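Minutes of the Trade and Digital Economy Working Group

9 June 2022, Gedum, Hollden Centre, second floor

Present: delegates of the four member regions, the secretariat, and two observers from the Nonance programme. The Marinescu Institute joined by video link.

## 1. Opening and agenda

The chair opened the meeting and thanked the hosts in Gedum for the room and the translation. The agenda was adopted with one change: the item on customs forms was moved before the item on skills, as the delegate for customs had to leave early.

The minutes of the previous meeting were approved. The northern delegation asked that the word "binding" in paragraph six be changed to "agreed". There was no objection.

## 2. Common customs form for small exporters

The secretariat reported on the trial of the short form. In total 3,141 declarations were sent with the new form, and 1,446 of them came from firms which had never exported before. The number of declarations returned for correction was 248. Most of these had a mistake in the box for country of origin.

The southern delegation said that the box is not clear, and that the guidance is using two different terms for the same thing. The eastern delegation agreed, but did not want to change the form again during the trial - its customs offices have already printed the guidance.

Decided:

- The form stays as it is until the end of the trial.
- The secretariat will write a one-page note on country of origin, in all working languages.
- The proposal for a fee on late declarations is postponed. Two delegations were against it and one has no mandate yet.

## 3. Skills and automation

The Marinescu Institute presented its draft paper on work and automation in the member regions. The paper asks for a common way to recognise short training courses, so that a worker who has finished a course in one region does not need to repeat it in another.

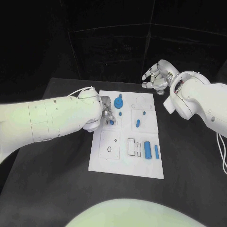
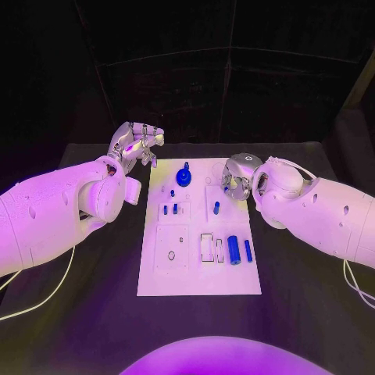 White robot arms over a board on a dark table.

## 4. Discussion of the draft paper

The western delegation supported the general direction but found the chapter on financing too short. It asked who will pay for the courses after the first year. The Institute answered that the paper gives three models and does not choose between them, as this is a political decision.

The northern delegation reminded the group that firms with fewer than 50 employees have a different situation. They can not easily send people away for training during working hours. It was proposed to add a paragraph about evening and distance courses.

One Nonance observer asked if the paper will cover seasonal labour. The chair replied that this belongs to the group on agriculture, but that the two secretariats should speak with each other.

Decided:

- Written comments are to be sent to the secretariat before the July meeting.
- The Institute will make the chapter on financing longer and add the paragraph on small firms.

## 5. Other business

The secretariat asked delegations to confirm their contact persons for the shared mailbox. The eastern delegation noted that the papers for this meeting arrived late, and asked for them ten working days in advance. The chair accepted this.

## 6. Next meeting

The next meeting will be in July, again in Gedum. The secretariat will send the exact date and the travel information to all delegations.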